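4.2 Two-view perception for work inside the chassis

The controller described in Section 3 assumes that the pose of the target part is known within 2 mm before the gripper starts its final descent. For parts on an open table this is easy to reach. Inside a desktop computer it is more difficult, as the walls of the case limit the directions from which the arm can come, and the gripper itself hides a large part of the board from the outside. We therefore use two views and give each of them a different role in the planner.

The fixed view is used for the coarse stage. Levo, our scene module, fits a box model of the open chassis to this view and marks the drive cage and the power supply as volumes that the arm must not enter. From this model the planner selects an approach line for the wrist. The wrist view is used only after the gripper is inside the case. At this stage the module looks for the metal frame of the processor socket and for the memory slots, whose long parallel edges give a stable estimate of the board rotation even when the light on the smaller components is too strong.

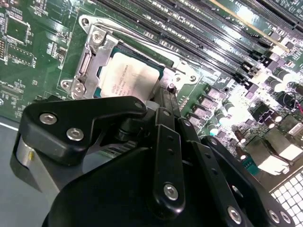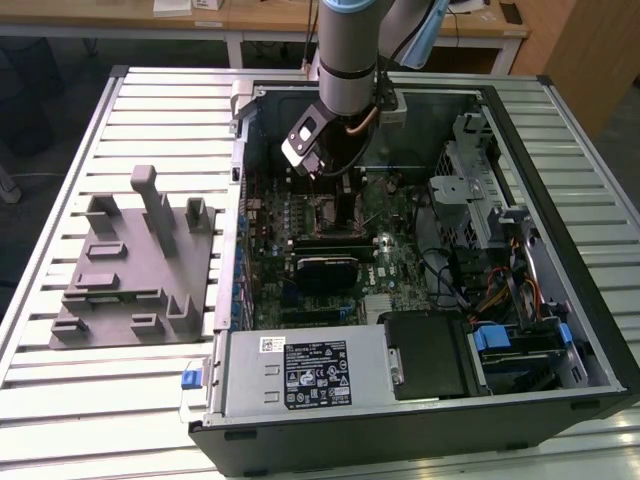

Figure 6. The two views used in the chassis experiments. Top: wrist view, with the processor socket and the memory slots behind the gripper linkage. Bottom: fixed view, with the gripper inside the open case.

A practical problem in the wrist view is that the fingers and the linkage cover the lower half of the image. In the first version of Levo we removed this region with a constant mask. The mask was correct for one finger opening only, and with other openings the edges of the linkage were sometimes taken for edges of the board. The present version renders the mask from the joint state at each cycle — this costs little time and needs no change in the detector. We trained the detector on 1,328 labeled wrist images recorded at our Otport site, and kept 17 recordings apart for testing.

The two estimates are joined by the Skellereo filter, which runs at 23 Hz. When they disagree by more than a set limit, the filter does not average them. It holds the last accepted pose and asks the planner to stop the descent until the wrist view gives three consistent results. We found this rule more useful than a finer tuning of the weights, as most of the large errors came from a wrong match and very few from noise.

The method still depends on a correct hand-eye calibration. A small error in this transform appears in the filter as a constant offset between the views, and it cannot be separated from a real displacement of the case. In Section 4.3 we estimate the offset online.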